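Jillance Bench Gripper Demo Day – What You Get and What I Thought of It

If you're looking at the Jillance two-finger gripper kit and wondering whether to book a demo before you buy, let me save you some reading: book the demo. I run the small-equipment side of the catalog here, I've been selling the Jillance for a while, and I still learned more in one afternoon at the Javstead showroom than I had from the spec sheets (which I wrote half of, so that stings a bit).

The open day is put on by Krishnan, who build the finger sets, together with our own people from Fastumdale. Deepika Iyer runs the arm and Kamala Pinto takes the questions. It's a nice small room, the coffee is decent, and you get to stand close enough to see what the fingers are doing.

What's being shown

The main job at my session was metal cups. Plain stainless steel ones, upside down on a white table, and the arm has to come in low and close on them from the sides. It sounds like nothing! But a smooth metal cup is a pretty mean thing to hand a gripper. It's round, it's shiny, and there's no handle to cheat with. Deepika told us she likes starting with cups for exactly that reason, and that anyone can look good picking up a sponge.

The other thing I liked is that you get the view from the wrist camera, up on a big screen next to the bench. So you're looking at the same picture the arm is working from, fingers and all.
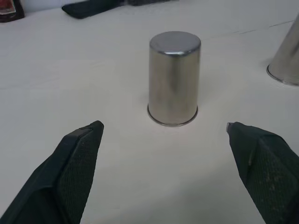 Coming in on the first cup, fingers open, from the wrist camera.

I stood in front of that screen for far too long. The fingers come up from the bottom corners and everything else gets laid out in front of them, and after a few minutes you start leaning your head left and right as if that would help the arm along. The guy next to me was doing it too.

A word on the pads, because it's the question I get most by email. The inner face of each finger has a fine textured surface, and that's the part that does the holding. The pads are a wear item. They pick up dust and scuffs like anything else that touches a table all day, and you should plan on wiping them down and, sooner or later, swapping them. Replacement pads are our part number 1731 and they come as a pair. Please don't order one pad. We can't split the pack, and you don't want one fresh side and one tired side anyway.

Kit and prices

Jillance two-finger gripper, with one pad set fitted: $1,731
Same kit with the wrist camera and bracket: $1,741 during the open day offer, normal price on request
Replacement pad pair: $83
Half-day setup visit from Fastumdale: $550

Yes, you read that right, the camera version is only ten dollars more on the open day offer. I asked twice. If you come to a session and order within the month, that's the price you get. If you order from this page without coming along, it isn't, and I can't change it for you no matter how nicely you write to me (people do write very nicely).

The second half

After the break they made it harder. More cups on the table at different distances, and then a small red toy brick as well, which got a laugh. Kamala explained that the brick is there so there's a target with corners and a strong color in among all that steel. Bright things show up in shiny things, so the camera gets the red twice: once on the brick and again on the side of the cup behind it. I'd never thought about that, and I've been around this stuff for years.

She also had us guess the next move before Deepika ran it. I was wrong every time. I kept assuming the arm would go for the closest thing, and it was working through a list somebody had typed in that morning.

One honest gripe: the talk before the break was too long. There were slides about the history of the company and I'd have traded all of them for ten more minutes at the bench. I passed that on, and Deepika says the slides have been cut down for the next round. We'll see! 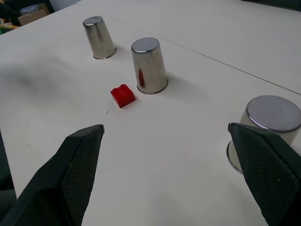
Things people asked at my session

Can I use my own table? Sure. The one at Javstead is made of panels with a seam running across it, and nobody was fussing over that. Flat and steady is what matters. Kamala suggested a matte top if you have the choice – a glossy one throws the room lights back up at the camera.

Does it have to be cups? No, bring your own parts. One couple had brought a bag of jar lids from their shop and Deepika ran them at the end. If you want yours tried, tell us when you book so she can set some time aside. Nothing greasy, please.

Is it loud? I could chat next to it without raising my voice. I don't have a figure for you.

Can kids come? Older ones, yes, as long as they stay behind the yellow tape on the floor. There's nowhere to park a stroller.

Will it fit the arm I already own? Probably, but send us the make and the bolt pattern first. The adapter plates are a separate order and the lead time on them jumps around. Last September they took forever and I spent a good part of the month saying sorry to people.

Booking a place

The prices above were checked on 6 February 2023. Sessions run in small groups, so please book ahead using the form or just call us. There's street parking behind the building, and the door you want is the green one on the side, with the bell. The front entrance belongs to the dentist.

If you can't make it to Javstead, ask about the loaner kit. You get the gripper and one set of pads, you pay shipping both ways, and if you decide to keep it we take the shipping off the bill.

Contact Fastumdale | Copyright Fastumdale, all rights reserved | Back to top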